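Storage grid labels: changes at Javberg from March

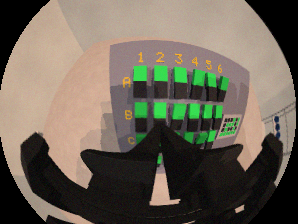 Numbered columns and lettered rows on a simulated panel.

The Javberg store will move to a single grid reference system in March. Every bin, drawer and rack position will carry a row letter followed by a column number, so the first position in the top row is A1. The older colour codes will come off as each bay is relabelled.

Two schemes have been running side by side at Javberg. Bays brought over from Hosavitz kept their original numbering, which starts at the bottom right. The rest were numbered from the top left. Kalliopi Karagiannis reviewed the pick records over winter and found that 40 mispicks came from bays with the Hosavitz numbering, most of them small fasteners and seals.

Under the new scheme, rows are lettered from the top down and columns are numbered from left to right, as seen by a person standing in the aisle. The letters I and O will not be used. Bay numbers go in front of the grid reference and are separated by a hyphen, so bay 4, row B, column 5 is written 4-B5. Leading zeros are not required.

Labels are to be fixed to the rack and not to the bin. Bins get swapped during restocking and a label on the bin travels with it. Where the rack lip is too narrow for the standard label, use the half-height stock held in the Petridis cabinet.

Relabelling will take five weeks, one aisle per week, starting at the loading dock end. The Truvon stock system will accept old and new references during that time. Old references will return an error after the last aisle is finished.

Printed pick lists made before an aisle is changed should be thrown out and reprinted. Queries about bay numbering go to Spyros Michailidis at the store counter, before 3 pm.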